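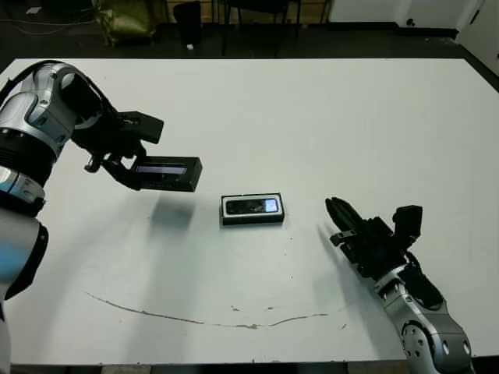
Wreath and Paper Flower Orders: Frequently Asked Questions
Posted 21 March 2019
By Atley Paper Works customer desk

What paper do you use for the flowers?

All petals and leaves are cut from uncoated, wet-strength paper made at the Armont mill. The color is added to the pulp before the sheet is formed, so a cut edge shows the same shade as the face. Centers are punched from a heavier black stock. Wreath bases are molded from recycled card.

Is the paper colorfast?

It is colorfast indoors. Outdoors, red stock holds its shade for roughly 24 weeks in ordinary weather and then begins to fade toward orange. White and purple stock fade less noticeably. Standing water can cause red dye to move into pale fabric or unsealed stone, so set wreaths on a stand if the base of the memorial is light in color.

Can I order fewer than a full carton?

No. Single flowers are packed 300 to a carton and cartons are not split. Wreaths are sold individually, with no minimum.

When do I need to order for a November ceremony?

Orders received by the end of June are scheduled first and ship in September. Orders received after that are filled in the sequence they arrive, subject to stock. Custom ribbon text and nonstandard colors are not accepted after the June cutoff.

Do you supply flowers already assembled?

Yes. Flowers can be ordered flat or assembled. Flat flowers come as separate petals, leaves, stems and centers, with one instruction sheet per carton. Assembled flowers take up more room, and an order of 2,000 will arrive on a pallet. Check that the delivery address can receive one.

How is a flat flower put together?

Push the stem through the hole in the petal from the back. Press the center onto the stem until it clicks. Slide the leaf into the slot below the petal, with the fold facing forward. No glue is needed. If the center does not click, the stem is upside down. 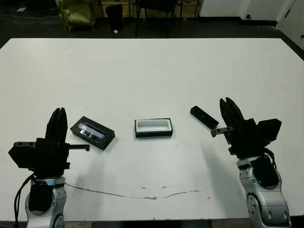
Which wreath sizes are available?

There are two standard sizes, Moser and Jerusell. The Moser has a single ring of flowers and is meant for indoor services, doors and small plaques. The Jerusell has a double ring, a wire loop on the back and space in the middle for a printed disc. Both use the same flower, and loose flowers from a carton will fit either base as replacements.

What can be printed on the center disc?

Text, a one-color emblem, or both. Supply emblems as a vector file. Scanned badges and photographs of badges are returned without being processed. We do not check whether you have permission to use an emblem; that is the responsibility of the organization placing the order. Proofs are sent by email, and printing does not start until the proof is approved in writing.

How should ribbon text be submitted?

Type it into the order form exactly as it should appear, including capital letters and punctuation. Ribbon text is not corrected for spelling. Long unit or company names may be set in a narrower type to fit on one line.

Can leftover flowers be kept for next year?

Yes, if they are dry. Store them in the original carton, away from direct light, and off concrete floors. Do not store assembled flowers under other cartons. Flat flowers can be stacked up to 8 cartons high. Paper that has been damp and then dried will be brittle along the leaf fold and should be recycled.

Can used wreaths be recycled?

The paper, card base and printed disc can go in with mixed paper. Remove the ribbon, the wire loop and the flower stems first. Stems are plastic and are not accepted by most curbside programs. They can be mailed back to us in any box, marked "stems," at the sender's cost.

Do you issue refunds?

Unopened cartons of flat flowers may be returned within 30 days of delivery. Assembled flowers, printed discs and ribbons are not returnable unless damaged or incorrect. Report shipping damage before the pallet or carton is unpacked, and keep the outer wrap until the claim is closed.

Does any part of the price go to a veterans' charity?

No. Atley is a manufacturer. Groups that buy from us may sell or give away the flowers for their own collections, and any money raised is handled by them. Please do not describe the flowers as official items of any charity unless that charity has agreed to it.

Can I get a sample before ordering?

One flat flower and a color card are mailed free on request. Wreath samples are charged at the listed price and credited against a later order from the same account. Samples ship from current stock, so the shade may differ slightly from paper made later in the season.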